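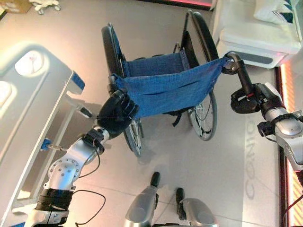

4. Folding and unfolding the chair

4.1 Unfolding

1. Stand the chair upright on a level floor with the push handles toward you. Set both wheel locks.

2. Tilt the chair slightly to one side so that the wheels opposite come just clear of the floor.

3. Press down on the seat side rails with the heels of your hands until the seat fabric is spread and both rails rest in their supports. Keep your fingers on top of the fabric, pointing inward.

CAUTION: Do not curl your fingers around or under the side rails while pressing down. They can be pinched between the rail and the frame.

4. Lower the chair onto all its wheels. Push down once more on each rail. If one side sits higher than the other, fold the chair and start again from step 1.

5. Swing the footrests to the front until they click.

Note: The fabric seat of the Vustel sags a little in the middle when nobody is in it. Small creases are normal. Check the rivets along both rails every 12 weeks. If a rivet is loose or missing, stop using the chair and order seat kit 1119.

4.2 Placing the chair beside a bed

1. Bring the bed down to the height of the chair seat, or as near as it will go.

2. Move the chair alongside the bed. Leave 5 inches between the rear wheel and the bed side rail so the hand rim can turn freely.

3. Set both wheel locks and try to push the chair forward. It should not roll.

4. Lower the bed rail only when the chair is locked.

CAUTION: Look for cords, tubing and clips on the bed rail before moving the chair. They can catch on a push handle or in the spokes.

4.3 Folding

1. Remove the cushion, if one is fitted, and swing the footrests away.

2. Release the wheel locks.

3. Take hold of the seat fabric at the middle of the front and back edges and pull straight up. The cross brace closes and the sides come together.

4. Tuck any hanging straps inside the frame — a loose strap can wind around a wheel axle when the chair is rolled.

To lift the folded chair into a car, see section 7.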